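Chapter 7
Growth Rings and Grain

Key terms: earlywood, latewood, cambium, plain-sawn, quarter-sawn

In January the larch forests above Temness are frozen to the ground, and the trees add no wood at all. Growth starts again in late spring, when the cambium – a thin layer of living cells under the bark – begins to divide. Cells made early in the season are wide, with thin walls. Cells made toward the end of summer are narrow and thick-walled, and they look darker. One band of earlywood and one band of latewood make up a growth ring.

Counting rings gives the age of a tree in climates with a clear cold or dry season. A larch felled in the Yorath valley had 205 rings at the stump. Some larches in the same valley reach up to 500 years. Ring width also carries information. Kyrylo Zinchenko and Haf Morris measured cores from 137 trees on two slopes near Saninau and found that the narrowest rings on both slopes fell in the same dry years. Their method is described in Section 7.3.

Rings are circles only when a trunk is cut straight across. A board is usually cut along the length of the trunk, and the same rings then appear as lines, which we call grain. The pattern depends on the angle of the cut. A quarter-sawn board is cut close to a right angle to the rings and shows straight, narrow lines. A plain-sawn board is cut closer to parallel with them. Because no trunk is a perfect cylinder, the saw passes in and out of the layers, and the lines spread into arcs and peaks.
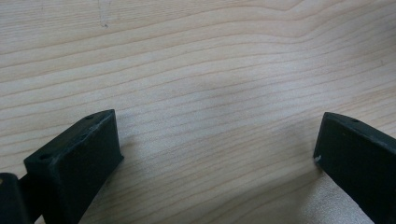

Figure 7.1 Grain on a pale wooden tabletop. Compare the curved lines with the closely packed, nearly parallel ones.

Grain affects how wood behaves as well as how it looks. Wood shrinks very little along its length as it dries. It shrinks more across the rings, and most of all in the direction that follows them. Section 7.1 begins with the cambium and the cells it produces.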